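Teaching Marty to mind the glass

Before Marty goes anywhere near a real window, it has to get past Lanum.

Marty is the gripper arm on the glazing bench at the Warkcombe joinery works, and Lanum is the simulator where all its moves are tried out first. I spent a July morning watching the setup, and I was hooked inside five minutes! A new job starts with the window drawn up to size and laid flat, then the gripper is brought in over it with its fingers wide open.

The walls and surfaces in Lanum get changed all the time, so the vision software (it's called Akutari) learns to look for the window and ignore the decor. Brick, honeycomb, plain black, whatever comes up. Pale patches on the panes are worth having too, as glass on a real bench is hardly ever one flat colour.

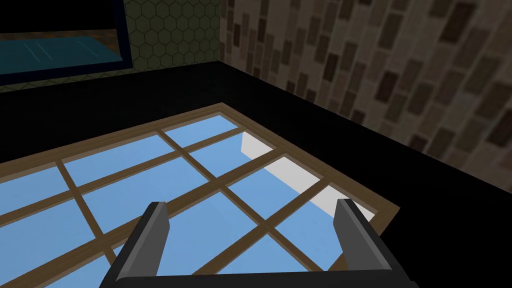

Setting the fingers

Then comes the fiddly bit, which I loved. The two fingers have to be square to each other before anything else is touched, so the arm is sent to its home position, the fingers are closed on a steel gauge block and the zero is stored. Open, close, check again. If the gap has drifted, out comes the hex key.

A new window gets 3000 practice runs in Lanum, or 4000 if it has lots of small panes. The runs go overnight and the failures are played back over the first mug of tea, slowed right down, with plenty of groaning at the near misses.

Looking after it

The finger pads are wiped at the start of each shift and swapped when the edges go shiny. Cables get a look at the same time, mostly where they bend at the wrist. The log was on entry 1358 when I visited, and it just said "left pad changed, zero reset, fine".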